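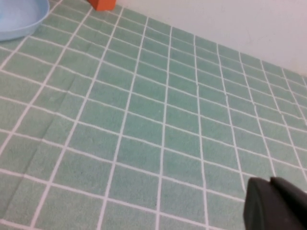 The winter his sister sold the house in Gesuvdale, Miklós Vörös took the night bus home to collect the one thing he had asked for, the recipe book, and found that she had already given it away.

"To Gyula Csonka," she said, and had the decency to look sorry. "He came about the stove, and he saw it on the shelf, and he went so quiet, Miklós. What was I supposed to do?"

Now, Gyula Csonka had not spoken to anyone in the family for 24 years. The quarrel had been over plum dumplings, or that was how people told it in town, though of course it was really over their mother, who had been fond of Gyula once and had married somebody else. She and Gyula had cooked side by side in the kitchen of the Skiltus, back when the hotel still had 40 rooms and a man to open the door, and half the pages in that book were in his handwriting. Miklós had never known whose it was. As a boy he had thought his mother simply wrote two ways, one for weekdays and one for company.

So he put his coat back on and walked up the hill (it was a long hill, and he was 44 and felt it) and knocked.

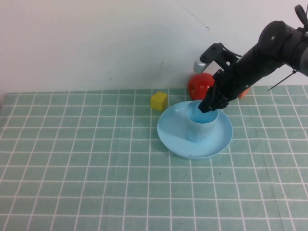

Gyula had grown small. He opened the door in an apron and didn't ask who it was, only stepped aside, the way you do for someone who has been down to the store and come back. The kitchen smelled of butter and cinnamon, and the book lay open beside the flour.

"You want it back," he said.

"I did," said Miklós. "On the bus I wanted it very much."

"Sit, then. It's a bad time to leave dough."

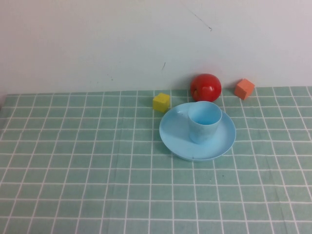

They worked without much talk, and Miklós found that his hands remembered more than he did. His mother had always put the sugar cube in where the pit had been, and pinched the potato dough shut with a wet thumb, and he did it that way, and saw the old man doing exactly the same. She used to set the finished ones out on the good tablecloth, the pale green one with the thin white lines that made little squares all over it, one dumpling to a square, and woe to the child who spoiled a row. He said so out loud, and Gyula laughed until he had to hold on to the sink.

"That was my rule," he said. "She stole it!"

By the time the water boiled it was dark over Gesuvdale, and there were far too many dumplings for two men, so Miklós telephoned his sister and told her to come up the hill and bring the sour cream.

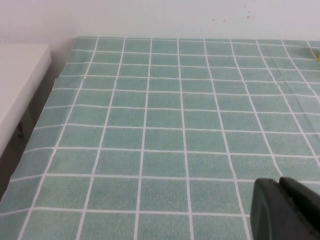
Gyula called from the stove that she should bring sugar too, and a pencil, as there was a page in the book that had been wrong since the Skiltus and he meant to fix it while he had witnesses. Miklós passed it all along. Then he turned back to the first page, where the two kinds of handwriting began, and read until he heard her boots on the step.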